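Journée portes ouvertes

L'invitation disait quatorze heures et précisait qu'il y aurait du café. J'arrivai à Uster avec le train de treize heures vingt, ce qui me laissa le temps de faire deux fois le tour du bâtiment de Baert sans trouver la porte. Pour une journée portes ouvertes, c'était prometteur. Je finis par entrer derrière un livreur de petits fours, que je suivis avec toute la dignité possible jusqu'à une salle où l'on me remit un badge au nom de quelqu'un d'autre.

Je le gardai. La personne du badge était responsable des achats chez Hukeck, et je m'aperçus vite que l'on me parlait beaucoup mieux qu'à un ancien professeur de géographie.

– Vous avez déjà vu Ritness ? me demanda une dame en tailleur bleu.

Je répondis que non, sur le ton d'un homme qui achète peu mais cher. Elle m'installa au premier rang. J'avais imaginé un robot en chair et en os, si l'on peut dire, avec des câbles et une odeur d'huile. Il y avait un écran, grand comme un drap de lit double, et un jeune homme en baskets qui soufflait dans son micro. Ritness, expliqua-t-il, apprenait son métier dans un logis simulé. Il y rangeait, il y saisissait, il y ratait aussi, et aucune vaisselle véritable n'en souffrait. Derrière moi, une voix fit remarquer que chez elle, c'était le contraire.

On commença par la pince. Le jeune homme nous donna son point de vue, au sens propre : nous étions désormais au ras des doigts, penchés sur un plateau vert comme une mouche qui aurait des ambitions. 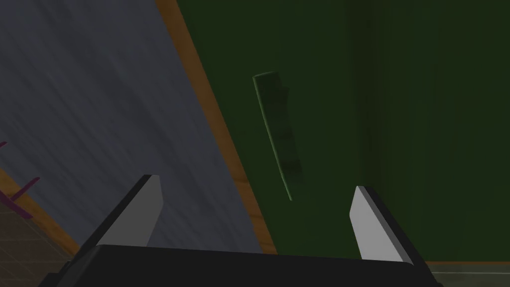 Mon voisin de gauche, un monsieur à moustache qui prenait des notes sur l'enveloppe de l'invitation, me demanda à voix basse si l'on était en train de tomber. Je lui dis que je ne croyais pas. Il inclina la tête pour remettre l'horizon droit, je fis de même par politesse, et bientôt tout le premier rang écoutait la présentation l'oreille sur l'épaule.

Le jeune homme annonça qu'il s'agissait d'un exercice de préhension. Le mot fit son effet. Il ajouta que Ritness en était à son essai numéro 167, et la dame en tailleur bleu se tourna vers moi avec un sourire qui attendait une commande. Je hochai la tête. Cent soixante-sept essais pour attraper une chose : j'avais eu des élèves plus lents, et des élèves qui attendaient de la chose qu'elle vînt à eux.

– Et s'il n'y arrive pas ? demanda la voix derrière moi.

– On recommence, dit le jeune homme.

– Et si on n'a pas le temps ?

– On recommence plus vite.

Il y eut un silence pendant lequel le livreur, qui n'était pas reparti, ouvrit la première boîte de petits fours. Je dois reconnaître que la concurrence devint alors déloyale. La moitié de la salle regardait la préhension, l'autre la pratiquait.

Pour nous reconquérir, le jeune homme changea de vue et nous fit passer dans la tête du robot. Ce fut un soulagement, puis une légère gêne. On se retrouvait avec une poitrine blanche sous le menton, très lisse, et deux pinces levées devant soi, comme quand on vient de se laver les mains et qu'on cherche la serviette.
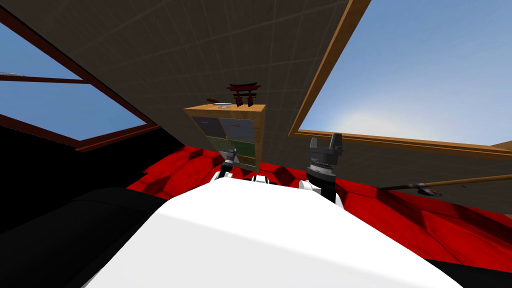 Cahiers du Premier Étage, n° 5, p. 22

Le mobilier, je dois dire, me toucha. Sur un petit meuble à tiroirs, en bois, on avait posé un torii miniature. Je ne sais pas qui, chez Baert, avait décidé que l'élève Ritness serait éduqué devant un portique de sanctuaire, mais j'y vis une attention. Ma tante avait le même genre d'objet sur son buffet, entre une coupelle et les factures, et personne dans la famille n'était jamais allé au Japon.

– La question est simple, reprit le jeune homme. Quel tiroir doit-il ouvrir ?

La salle s'anima. La voix derrière moi était pour un tiroir du haut, par principe, les choses utiles étant toujours en haut. Mon voisin à moustache penchait pour le vert. Une dame voulait d'abord savoir ce qu'on cherchait, et il fallut lui expliquer que la consigne ne le précisait pas. Elle trouva cela très réaliste. Son mari, dit-elle, ouvrait les tiroirs exactement dans cet esprit.

On se tourna vers moi. C'était le badge que l'on consultait, évidemment. Hukeck avait une réputation, des entrepôts, un avis sur les tiroirs. Je pris le temps de croiser les jambes.

– Nous, chez Hukeck, dis-je, nous regardons d'abord par la fenêtre.

Je ne sais pas d'où cela me vint. Il faisait très bleu, dans cette fenêtre. À Uster, il pleuvait depuis le matin et j'avais une chaussette humide. Mais le jeune homme cessa de souffler dans son micro. Il dit que c'était une remarque intéressante, que la question de l'attention au contexte était précisément celle sur laquelle ils travaillaient jusqu'en décembre, et qu'il serait heureux d'en discuter avec moi plus longuement. La dame en tailleur bleu prit note. Mon voisin souligna quelque chose sur son enveloppe.

Il relança la démonstration. Nous attendîmes. Ritness aussi, à sa manière. Il avait l'air de réfléchir, et comme nous étions dans sa tête, nous réfléchissions avec lui, sans résultat.

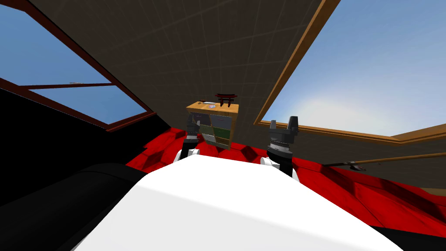
Texte : un visiteur du premier rang

Au bout d'un moment, le jeune homme tapota son clavier et déclara que le système évaluait les options. La moustache à ma gauche murmura qu'il faisait pareil devant sa déclaration d'impôts. Quelqu'un proposa d'éteindre et de rallumer. Quelqu'un d'autre, qui devait être un ingénieur de la maison, sortit de la salle avec le pas d'un homme qui ne court pas.

J'en profitai pour examiner la situation du robot. Il avait du rouge devant lui, du bois au-dessus, un ciel impeccable et un meuble dont on n'exigeait qu'un tiroir. J'ai connu des retraites moins bien aménagées. Si l'on m'avait déposé là, les deux pinces en l'air, avec pour tout horaire celui d'un jeune homme en baskets, je crois que moi aussi j'aurais évalué les options jusqu'au goûter.

Le responsable des achats de Hukeck, le vrai, arriva à ce moment-là. Il portait mon badge. Il avait passé l'après-midi dans le couloir avec une stagiaire qui lui parlait de géographie, et il en paraissait assez content. Nous procédâmes à l'échange près des petits fours, discrètement, comme des espions âgés. Il me demanda s'il avait manqué quelque chose.

– Vous avez dit une chose très remarquée sur les fenêtres, lui répondis-je. Ils vont vous en reparler.

Il me remercia, prit le dernier éclair et alla s'asseoir à ma place. Je récupérai mon parapluie. En partant, il me fallut encore chercher la porte, et c'est le livreur qui me la tint.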